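4.2 Plate color and portion size

Thiele and Azimi report that diners served on red plates eat less, and the claim has been repeated widely ever since. We are not convinced. Their 821 meals came from 11 canteens, and plate color was never separated from plate size.
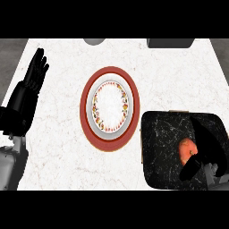
Figure 3. Stacked plates on a marble counter, rendered; the bottom plate is terracotta red.

The Plandell survey fares little better. Its 200 respondents guessed their own portions from memory - a weak basis for any claim about grams. When we dropped the Hijazi site, where lunch was free, the color effect shrank to almost nothing.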